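휴대형 그리퍼 데이터 수집 장치 비교 실험 보고서
종합설계 프로젝트 / Fumodura 팀

1. 과제 개요

본 과제는 사람이 손에 쥐고 쓰는 휴대형 그리퍼 두 종을 같은 작업에 적용해 보고, 조작성과 위치 추적 품질을 비교하는 것을 목표로 하였다. 비교 대상은 Hurnar와 Vadis이며, 위치 추적에는 두 종 모두 정육면체 마커를 사용하였다. 기록과 시간 동기화는 Ibarra 컨트롤러로 통일하였다.

처음 계획에는 로봇 팔에 그리퍼를 달아 재현하는 단계까지 들어 있었으나, 일정상 이번 학기에는 수집 단계만 다루었다. 따라서 이 보고서의 결과는 모두 사람이 직접 조작한 기록을 기준으로 한다.

2. 실험 환경

수집은 층고가 높은 개방형 홀에서 진행하였다. 원형 테이블, 체크무늬 천을 덮은 테이블, 철제 의자 등 형태가 다른 가구를 배치하여 배경이 단조롭지 않게 하였다. 여러 팀원이 동시에 작업하므로 그리퍼 카메라에는 다른 사람과 다른 팀원의 마커가 함께 들어온다. 마커 ID가 겹치면 궤적이 뒤섞이기 때문에 수집 전에 장치별 ID 표를 만들어 공유하였다.
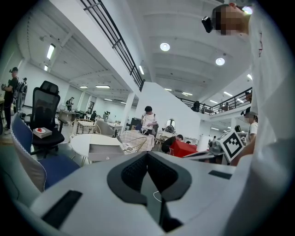 그림 1. 그리퍼 카메라 시점의 실험 공간. 오른쪽에 다른 장치의 마커 큐브가 보인다.

그리퍼 카메라는 어안 렌즈를 사용하여 화각이 넓다. 그리퍼 본체가 항상 화면 아래쪽을 차지하므로 이 영역은 특징점 추출에서 마스크로 제외하였다. 천장 조명이 화면에 직접 들어오는 구간이 많아 자동 노출은 끄고 고정값을 사용하였다. 자동 노출 상태에서는 손목을 위로 들 때마다 밝기가 크게 변해 추적이 끊겼다.

3. 실험 방법

작업은 상자 열기, 상자 닫기, 작은 물체 옮기기, 접시 옮기기의 네 가지로 정하였다. 한 작업을 15회씩 반복하는 것을 한 세트로 하고, 중간에 그리퍼를 놓치거나 마커가 오래 가려진 시도는 버리고 다시 수행하였다. 시작 자세는 양팔을 앞으로 뻗고 두 그리퍼의 큐브가 머리 쪽 카메라에 모두 보이는 상태로 통일하였다.

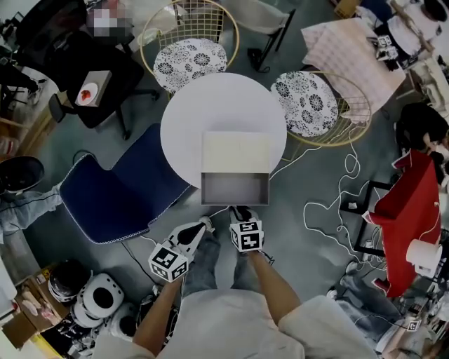 그림 2. 머리 쪽 카메라 시점. 양손에 마커 큐브가 달린 그리퍼를 들고 있으며, 앞쪽 원형 테이블에 뚜껑이 열린 상자가 놓여 있다.

상자는 앞부분이 테이블 가장자리 밖으로 나오게 두었다. 안쪽에 놓으면 뚜껑을 잡을 때 손목을 과하게 꺾게 되어 큐브가 소매에 가려지는 일이 잦았다. 케이블이 바닥에 늘어지므로 조작자는 세트 중에 발 위치를 옮기지 않도록 하였다.

4. 결과

불량 시도를 제외하고 429개의 유효 시도를 얻었다. Hurnar는 손가락 끝이 가늘어 상자 뚜껑처럼 얇은 모서리를 잡기 쉬웠다. 반면 접시처럼 둥근 물체는 잡은 뒤에 돌아가는 경우가 있었다. Vadis는 둥근 물체를 안정적으로 잡았으나, 방아쇠가 무거워 세트 후반으로 갈수록 닫는 동작이 느려졌다.

위치 추적은 두 장치 간 차이가 크지 않았다. 오차는 장치 종류보다 큐브의 방향에 더 민감하였고, 큐브의 한 면만 보이는 구간에서는 두 장치 모두 자세 추정값이 흔들렸다. Ibarra 컨트롤러의 기록 누락은 2회 있었으며 모두 커넥터 접촉 불량으로 확인되었다. 해당 시도는 유효 시도에 넣지 않았다.

5. 고찰 및 향후 계획

조작자의 숙련도를 통제하지 못한 점이 가장 큰 한계이다. 모든 조작자가 Hurnar를 먼저 사용하였으므로 Vadis 결과에는 연습 효과와 피로가 함께 섞여 있다. 다음 실험에서는 조작자마다 사용 순서를 바꾸고, 세트 사이 휴식 시간도 정해 두려고 한다.

장치 쪽에서는 Vadis의 방아쇠 스프링을 약한 것으로 교체하고, 케이블은 팔을 따라 고정할 예정이다. 로봇 팔을 이용한 재현 실험은 8월에 시작하며, 그전까지 마커 ID 표와 노출 설정값을 수집 프로그램의 기본 설정에 넣어 둔다.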